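Teaching a robot to tidy the kitchen drawer

5 Sep 2023

I spent this morning at Laltow's workshop in Clurnholm, where they've been teaching robot arms to sort out kitchen things, and I came away with a sore wrist and a lot more respect for anyone who does this all day. The project is called Sutanto. The idea is that you don't write the robot a long list of instructions, you just do the job through it, over and over, until there are enough goes for it to learn from. 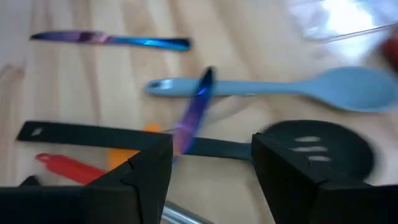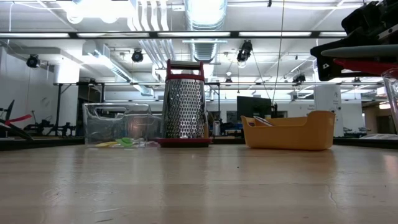 Cutlery, a turner, a box grater, plastic bins: ordinary kitchen stuff, and all of it harder than I expected!

There are two ways of doing it. One is by hand, where you take hold of the arm and move it through the job yourself (it feels a bit like steering a heavy shopping trolley). The other is by remote control, with a pair of handles you hold while the arms on the table copy you. I had a go at the second one. My first task was to pick up a spoon and put it in a bin, and I chased that spoon across the wood for what felt like ages before I got it. Flat things are a pain because there's nothing for the fingers to get under. I was told to tip the gripper and come in from the side, and after that I did manage a few.

The team has saved 603 goes at the sorting task so far and wants 714 before they start the next round of training. Mine don't count, I'm sorry to say. They went into a practice folder, although I was told that clumsy tries can be useful if you fix the mistake partway through, as the robot gets to see how to recover.

Intan Ong reckons the remote handles give better results than moving the arm by hand, mainly on account of people's own arms not getting in the way of the cameras. Edem Wumbei wasn't so sure, and told me that with a hand on the arm you can feel when a knife is about to slip, so the beginners pick it up faster and their early goes come out smoother. They've agreed to try both on the same task with 200 goes each, and I'd quite like to know who wins.

A second set of arms is going to Silport later in September, where they'll have six people taking turns at the handles. Laltow is still looking for a couple more to join them. You don't need any background in robots, but patience helps, and I'd bring a drink and do some stretches first.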